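Lelorness Community Housing
19th February
Residents' laundry room: sorting and returning items. This thread sets out the arrangements now in place on the ground floor at Jaramillo House. Please read to the end before your next wash day. (1/7)

Lelorness Community Housing
Several residents have reported pale clothing that came back grey or blotched after a shared load. In most cases a dark item had gone in with light colours. Residents are asked to separate their washing before it is loaded, including small pieces such as cloths and socks. (2/7)

Lelorness Community Housing
Light colours, including lavender, pale blue and cream, are to be kept apart from black and navy at every stage. This applies to clean items waiting to be folded as well as to items waiting to be washed. Damp dark fabric can mark a light one while the two sit together.

A lavender cloth and a black one, held apart on the sorting side of the room. The white bin on the small wooden cabinet is for unclaimed items only.

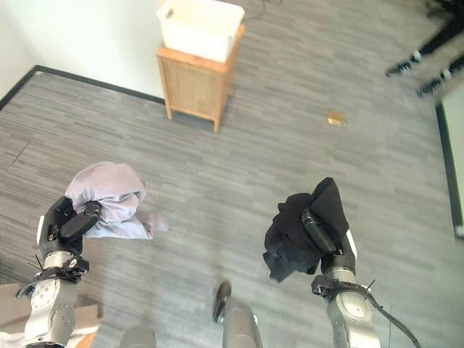

Lelorness Community Housing
Unclaimed items (4/7)
Anything left in a machine at the end of a booking will be placed in the white bin. Items are held for five days and then passed to the Gosau Street clothing exchange. Please check the bin before reporting something as missing. Underwear and single socks are not passed on.

Lelorness Community Housing
Folding (5/7)
Towels and cloths should be folded before they leave the room. The floor is carpeted and picks up lint, so please avoid laying clean washing on it. Baskets may be left beside the wall while you fold, provided the doorway stays clear.

Lelorness Community Housing
Bookings (6/7)
Each household may hold two bookings a week through the Naltance portal. Residents who cannot use the portal may book in writing at the front office. A booking not taken up in the first part of the hour may be offered to a neighbour.

Lelorness Community Housing
Questions about these arrangements, or about an item of clothing damaged in a shared load, should be sent to Xóchitl Figueroa, Resident Services. Please include your unit number and the colour of the item. The arrangements will be reviewed in July. (7/7)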